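The case for slow hands
By Eirini Liapis
July

Most people who teach a robot arm for the first time go too fast. I did. You have the arm on the table, you know what you want it to do, and you do it the way your own hand would. Then you play it back and the arm misses by the width of a finger.

I spent 172 sessions last winter recording demonstrations at Stineck, partly by taking hold of the arm and moving it, partly with a second arm as a remote control. My view at the end was the same as it was after the first 19. The person giving the demonstration matters more than the method, and we spend far too little time training that person.

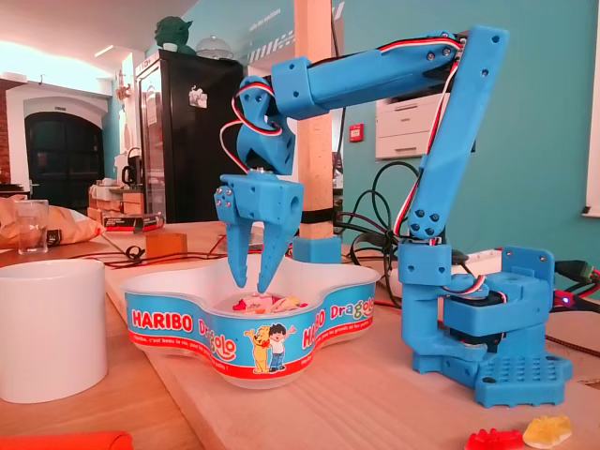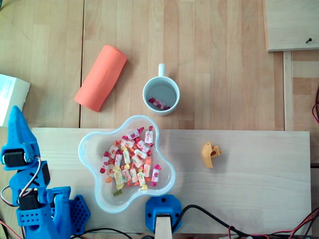

People argue a lot over guiding by hand against driving from a distance. Guiding by hand is easier to learn, and you feel it when a joint reaches its limit. The trouble is that your own arm gets in the way of the camera. Driving from a distance keeps you out of the picture but takes away the sense of touch, so beginners push too hard. Sweets are a good test of this. A wrapped one with twisted ends gives the fingers something to catch, while a bare gummy in a Haribo bowl has to be approached from the right side and squeezed lightly. An operator who has only practised on blocks will usually squash the first few.

At Vollus they ask new starters for 700 recordings before anyone looks at the results. I think this is a mistake. A bad habit repeated that often is what the robot learns. I would take 2 hours of careful work, watched by someone who will say stop, over a week of it unwatched.

I would also pay for the time properly. Demonstrating is tiring and it is skilled, and at the moment it goes to whoever is free in the afternoon. Panagiotou has a short course for its operators, with a day on pausing before the grasp and another on letting go cleanly. More places should copy it.

Last updated: July
Contact | Copyright Ivley | Back to top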